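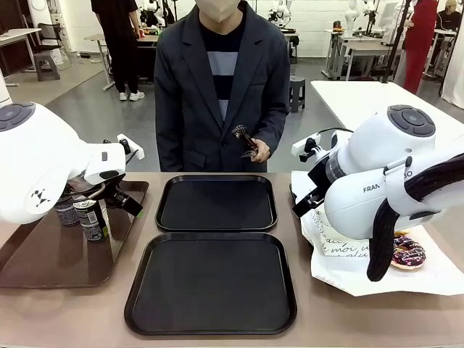 Jallero service log data, README

Last touched May 30, 2020 by Corey Bright. Ask me first, then Yoon-hee Lim if I don't answer.

What it is

Job cards from the Jallero garages, typed up and cleaned (mostly). One row per job. Cars and small vans only, no motorbikes, no lorries. Covers servicing, brakes, tyres, exhausts, batteries, and a big pile we called "other" because the mechanics did.

32 columns. 8 of them are worth your time, the rest are there because the old booking system spat them out and someone may want them one day.

Files

jobs.csv - the main one
parts.csv - parts fitted, joins to jobs on job_id
garages.csv - the 3 garages, opening hours, number of ramps
codes.txt - what the job codes mean
old/ - leave alone please, Hae-won still checks against it

Encoding is UTF-8. Was not always. If you see a funny character where a pound sign should be, tell me the job_id and I'll fix it by hand.

Columns you will use

job_id: unique, text. Do NOT read as a number, leading zeros vanish and the join breaks
garage: short name, matches garages.csv
date_in, date_out: year first. date_out blank means car still with us when the export ran, or the front desk forgot to close the card. Can't tell which from the data
mileage: as read off the dash by whoever booked it in
job_code: see codes.txt
labour_hrs: hours charged, not hours worked. Big difference on seized bolts
total: in pounds, VAT included
notes: free text, see below

Mileage

Needs its own section, sorry. Abbasi garage wrote kilometres for imported cars up to March, then switched to miles. No flag on the card. Eun-ji Ahn went through and converted the ones where the next visit made it obvious. Those have mileage_fixed = 1. The ones with a single visit are untouched, so treat imports at Abbasi with care. A zero means nobody wrote it down. A car does not have zero miles on it.

Notes column

Typed from handwriting. Spelling is the mechanics' own and we left it, so "callipers", "calipers" and "calliprs" are all in there. Search loosely. Customer names, phone numbers and number plates have been taken out and replaced with [removed]. If you find one we missed, do not post it in an issue, email me.

Common shorthand:

NSF / OSF - nearside front, offside front
NSR / OSR - same but rear
adv - advisory, customer told, work not done
c/o - customer's own part
TBR - to be rebooked
NFF - no fault found

"adv" is the useful one. Rodrigo Iglesias has been using it to see how long people drive on worn pads after being told. See adv_followup, which is 1 if the same car came back for the same thing, 0 if it came back for something else, blank if it never came back.

Job codes

Two sets. The old codes are 2 letters, the new ones are 2 letters and a digit. The column has both, mixed. codes.txt maps old to new where there is a clean match. There isn't one for exhausts: old EX covers everything from a rubber hanger to a full system, so go by total or by parts.csv.

Parts

Prices are what the customer paid, not trade. Part numbers come from the Stisent catalogue where we have them. Oil is by the litre, except at Tenside garage where it is by the job, so quantity is always 1 there. Don't add up oil across garages, I did this and the chart was nonsense for a week.

Known problems

- duplicate cards when a car was moved between garages. Look for same car_ref and same date_in. We keep the one with parts on it
- warranty jobs show total as 0. Labour hours are still real
- courtesy car column is junk, ignore
- a few date_out values fall before date_in. Left as found
- tyres fitted in pairs are sometimes 1 line with quantity 2, sometimes 2 lines

Not in here

MOT results. Body work. Anything done out on the road. Customer complaints, which sit with the front desk, and no I can't get them for you.

Loading it

Any spreadsheet will open it but set job_id and car_ref to text on import. The check script is check.py, run it from the top folder. It prints a row count and a list of broken joins. Broken joins should be none. If there are any you've probaly lost the leading zeros, see above.

Using it

Fine for internal work and for the apprentices' projects. Not for quoting prices to customers, the prices are out of date. Anything going outside the firm, check with Hae-won Yang.

Changes

v3: notes column cleaned again, adv_followup added
v2: Eun-ji's mileage fixes, parts split into thier own file
v1: first export

To do

Map the EX codes properly. Get Tenside to log oil by the litre (asked, waiting). Write up car_ref, it isn't explained anywhere, Yoon-hee knows how it's made.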